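4.2 Sitting time and resting heart rate

Participants came in twice, once at intake and once in October. Resting pulse taken after 8 minutes in a chair, no talking, no phone. Same cuff, same arm. Those who had coffee before the visit were rebooked – we lost a few this way, mostly night shift people from the Noller site.

Sitting hours were self-reported, which everybody knows is weak. Echeverría clinic used the short form, Dolutport the long one, so the two were merged on the four questions they share. The long form asks about meals eaten at a desk and the short one doesn't, so that item is dropped here (see Gravel and Noller for why it may matter more than we alow).

Step counts under 2000 a day were treated as low. Above that, three bands, see table. People in the low band had higher resting pulse at both visits, and the gap did not close among those who walked only on days off. Short walks after meals did better. Up to 70 percent of the low band said they had no place to walk near work. Diet was not controlled for. Salt intake was, badly.

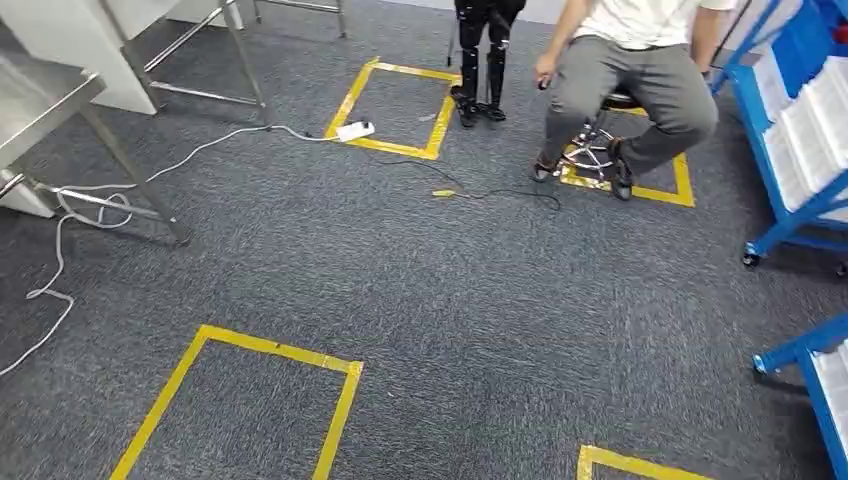
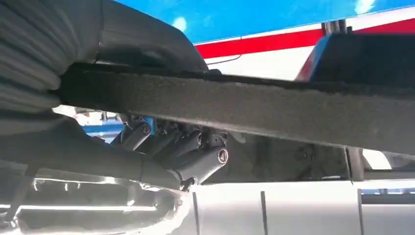
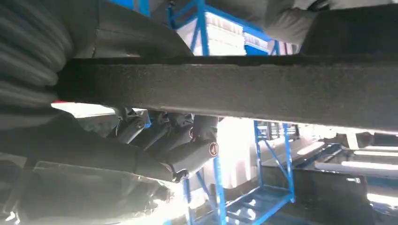
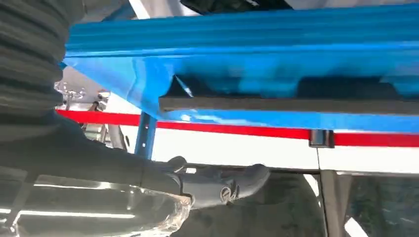
Figure 3. Floor with yellow tape (first panel); close views (second to fourth panels).

Wenceslao Godoy objected at the review stage that pulse on its own says very little about the heart, that a nervous person in a clinic chair will read high whatever they do at home, and that we should have asked for a week of morning readings instead. Fair. Morning readings exist for the Dolutport group only and they point the same way, but the spread is wide and we would not lean on them.

Blood pressure is a seperate matter. Systolic came down slightly in the walking group, diastolic did not move. Medication changes between visits were logged but not by dose, so part of the drop could be that. Valentina Espinoza reran the model without anyone on beta blockers – smaller effect, same direction.

Sleep was asked about at the second visit only. Left out of the model for now, raw answers are in the appendix.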